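3.2 Rules for handling tasks near liquid and food

The practice we follow was first written down by Seo-ah Won for the Villora tabletop set, and Ju-won Hyun revised it in December. An episode is accepted only if the operator can stop every arm from the seat, and if no cup is moved over a cable. Cups holding water are gripped on the outer wall only. Of 3970 episodes collected, 727 were rejected under these rules.

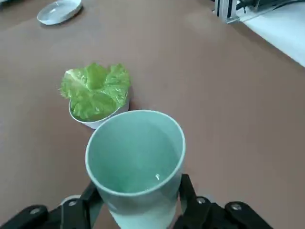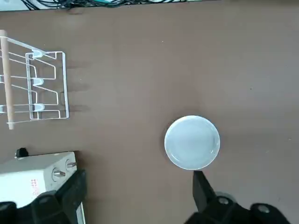
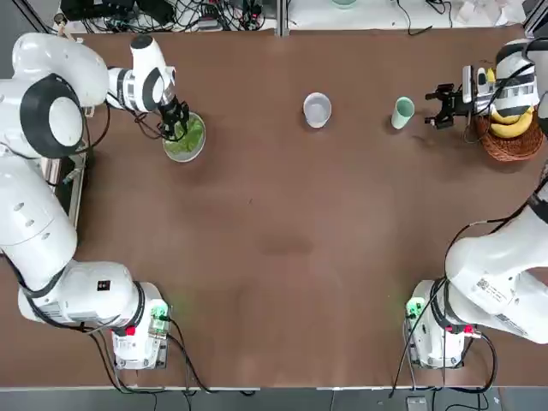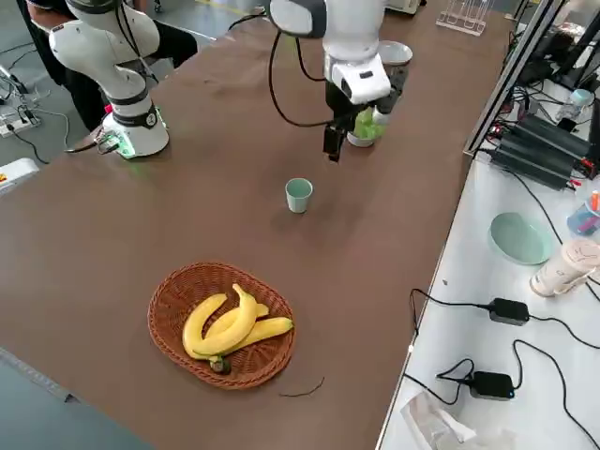 Figure 2. Tabletop work under the Villora rules, from wrist, head and fixed views.

The most common cause of rejection was the second rule - operators chose the shortest path and did not look at the wiring. We therefore ask each new operator to complete 10 practice episodes with an empty cup before water is allowed. The colour of the cup is not controlled. We also recommend that the reviewer is a different person from the operator, although in a small laboratory this is not always possible.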